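4.2 Set-up and upkeep of the two-arm cell

The claim usually made for cells of this type is that they can be put together in an afternoon and then left alone. Our records from the Plimness site do not support it. The cell was rebuilt in September after the move from the Jutitz building, and 201 sessions were logged between that date and the close of the study. Of these, 96 needed some kind of hand adjustment before the first recording could start. We report the causes in some detail because earlier accounts, including our own, passed over them.

Most of the lost time came from the cabling. Each arm carries a purple cable that follows the long link and plugs in near the wrist with a red connector. The slack has to be generous enough for a full reach across the table, and a cable with that much slack will find something to catch on. The Cerkard fitting notes advise a single tie at the elbow. We tried this and gave it up. A tie at the elbow moves the strain to the connector, and the fault then appears as a dropped camera feed, which operators tended to blame on software. An arched cable, left free above the wrist motors, gave fewer dropouts, although we cannot rule out that the newer connectors deserve the credit.
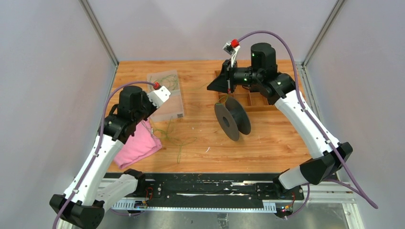
String work makes the matter worse. Handling thin green string between a spool and an open box looks like a gentle task, and it was chosen partly for that reason. In practice stray lengths collect on the wood and are easily dragged along by a finger on the next pass. Haiyan Feng kept the maintenance log and entered 430 minutes of clearing and untangling under "other", a heading that was never meant to hold so much. We doubt that this time is counted at all in the throughput figures given by Flanagan for a comparable cell.

Calibration was repeated at the start of each session, with up to 3 attempts allowed. The usual argument is that a rigid front beam between the arm bases fixes their spacing for good. Ours is scuffed and has several holes in it, and the bases did shift — by very little, but enough to spoil a grasp on a single strand. Tightening the base bolts restored the spacing on most occasions. On the others we found no cause, and the entry in the log simply reads "came right".

We would therefore treat any statement that such a cell runs unattended with caution until the upkeep hours are printed beside it. The hours for our own cell are set out by fault type in the next section, with the cable faults listed separately for each arm.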